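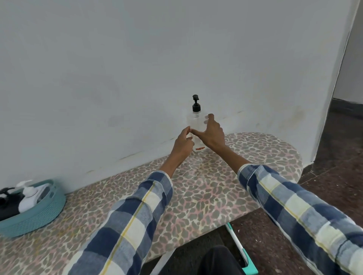
Kohlhase is putting out a refill station you can set up on your ironing board, and I get to be the one to tell you about it! I'm Roswitha Wendt, I run the home side of things here in Trolamcombe, and I've been decanting soap and shampoo on an ironing board for longer than I'd like to admit. Mine has a leopard-spotted cover, it lives against a white wall, and when there's refilling to do I pull out a teal basket, load it with pump bottles and park it at the square end. A tall clear bottle with a black pump goes toward the back by the wall, where my elbow can't get it. Two hands on the bottle, one low and one up by the top, and you're in business. That's the whole idea behind the Jasent refill kit, which goes on sale Wednesday, April 3, 2024.

I live in an apartment with a bathroom counter about as deep as a paperback. Every time I tried to top up the shampoo in there I'd end up with a bottle balanced on the faucet and a cap in the sink (once in the toilet, we don't need to go into that). The ironing board was already standing in the next room, it's long, and I can set the height so my back doesn't complain. So I started doing it all out there, and then I started telling people at work, and Cormac Mac an tSaoi, who designs our baskets, went home and tried it and came back with sketches.

The Jasent kit comes with one basket with a handle you can grab, 2 empty pump bottles, a funnel and a set of wipe-off labels. It's $45. The basket sits flat on a padded board, and it took Cormac five tries to get the base right, because the early ones tipped if you put a full bottle on one side. I still have the second one, I keep clothespins in it.
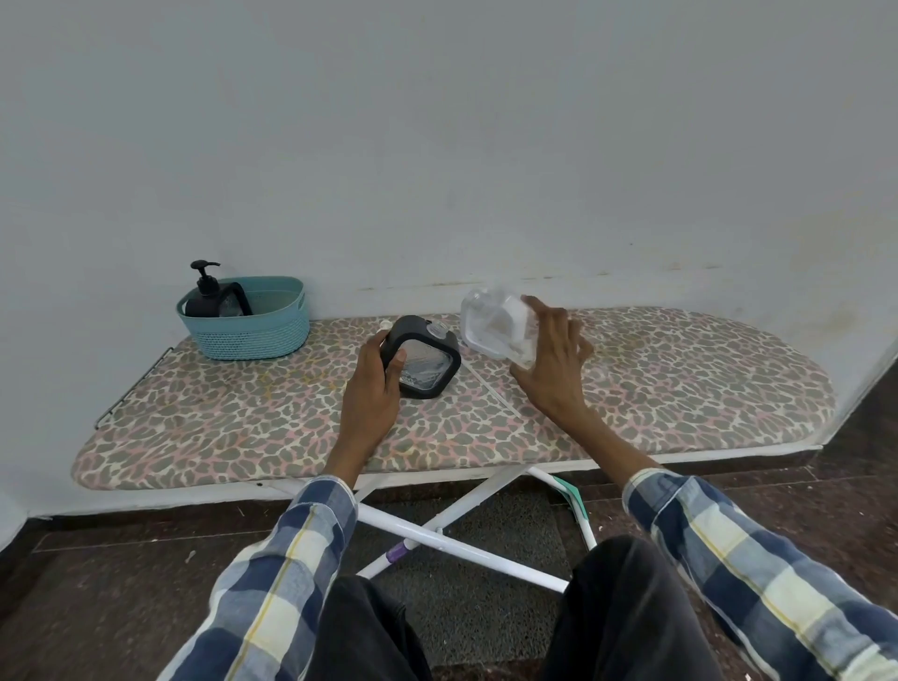
People ask me what order to do things in, and mine goes like so. Iron first if you're going to iron, then unplug it and let everything cool all the way down before any plastic gets near the board. Take the caps off one at a time and set each one right next to its own bottle, or you'll be trying lids on things until dinner. Stand the funnel in, pour slow, stop a little short of the top so the pump has room. Then wipe the outside before it goes back in the basket. I lay an old towel over the cover when I'm doing anything with color in it, and I wash the cover itself whenever it starts smelling like conditioner.

"I wanted a basket you could carry with one hand while you open a door with the other," says Cormac. "Roswitha wanted it to fit on her ironing board. We got both, and we only argued for a week."

We had a small preview run at the Ferkau store and sold 2073 kits, more than any other bath item we've had in there. A larger basket is coming in August for folks who refill for a whole family. You can pick up the Jasent kit at Kohlhase in Trolamcombe and Ferkau, and the bottles are sold separately too.

Press contact: Roswitha Wendt, Kohlhase, Trolamcombe. Samples on request, just tell me where to send them.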